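Does a Bigger Cup Mean a Better Coffee Break? Habits at Akthorpe Hall
Faizal Tarigan, January
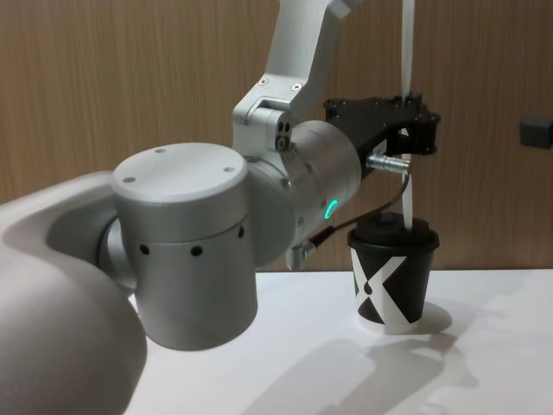 Student Projects / Everyday Life

I gave out 60 surveys on coffee breaks and got 50 back, a response rate I credit to the free cookies. Students with a 300 ml cup took longer breaks than those with a 200 ml cup. They also reported feeling more guilty — and then went for a refill.

Method was simple: one page, a pencil, no names. Two people signed anyway. One used the comments box to complain about parking.

With more time I would ask what people drink in exam week. I suspect the cups stay the same and the breaks get sadder.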